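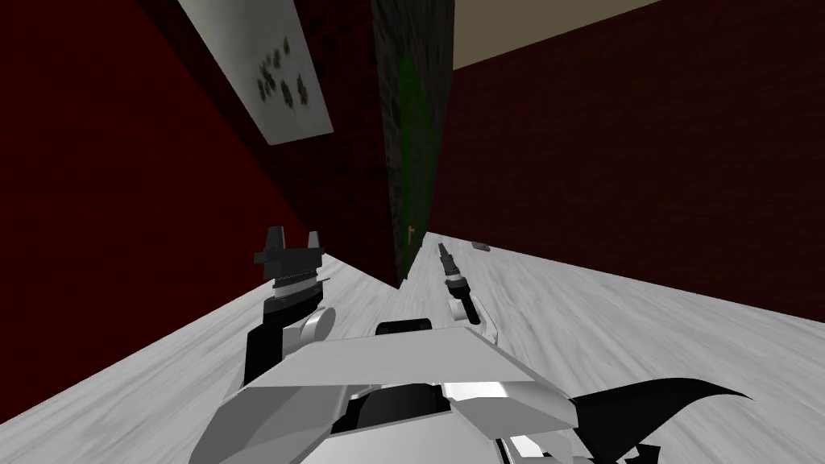 *A narrow space with two arms raised towards the far end. Computer render.*

# The trouble with hard surfaces

Kitchen worktops fail at the joints. The slab itself, whether granite, quartz composite or printed laminate, will usually outlast the cupboards under it. Water gets in where two pieces meet, or where the worktop meets the wall, and most repair work begins there.

Plovon, a worktop fitter in Jevulport, keeps a log of call-outs. By June it held 841 entries going back to the firm's first season. Of these, 679 concerned a joint, a sink cut-out or the sealant line at the back. The rest were chips, scorch marks and a small group filed under "other", mostly slabs that had been delivered in the wrong colour.

The sealant line is the cheapest part of the job and gets the least attention. A bead of silicone needs clean, dry faces on both sides and a gap of even width. Old houses rarely offer the second. Walls in the Roman Street terraces, where Plovon does much of its work, can wander by the thickness of a finger over the length of a galley kitchen. The fitter can scribe the slab to the wall, which is slow, or leave a gap and fill it. A wide bead shrinks as it cures and pulls away from one face, usually the wall.

Corners are harder. Two runs of worktop meeting at a right angle need either a butt joint or a mitre. The mitre looks better with a veined pattern, but it puts a long seam in the spot where people stand wet pans. Butt joints are shorter and easier to clamp. Brendis, which supplies cut slabs to several fitters along the coast, charges 60 pounds extra for a mitre and says most customers pay it.
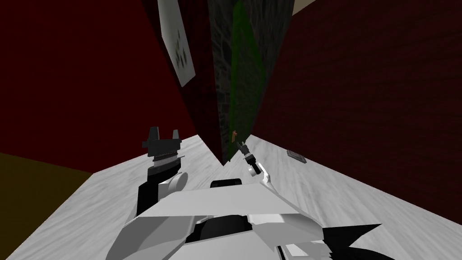
*Marble-textured counter in white and grey, against a dark maroon wall. Computer render.*

Pattern matching is a separate problem. In real stone the veins run through the block, so two slabs cut one after the other can be opened like a book and laid side by side. Printed surfaces repeat. On a short run the repeat is hidden, but on a long one the same grey streak comes round again, and once seen it is difficult to ignore. Ordering a second sheet and offsetting it costs roughly 200 pounds and wastes most of the sheet.

Support matters too. A slab should bear on the cabinets along its full length, with packers under any low unit. Dishwashers leave an open span, and a rail fixed to the wall behind takes the load. Without the rail the slab flexes slightly whenever someone leans on it, and the nearest joint opens.

For existing kitchens the advice is plain. Cut out failed sealant completely - new silicone does not bond well to old. Let the gap dry overnight with a fan on it. Mask both sides, fill in one pass and pull the tape before the skin forms. Check the joint by the sink twice a year with a torch held low to the surface, so that any raised edge throws a shadow. A swollen edge on a chipboard core will not go down again, and that length of worktop has to be replaced.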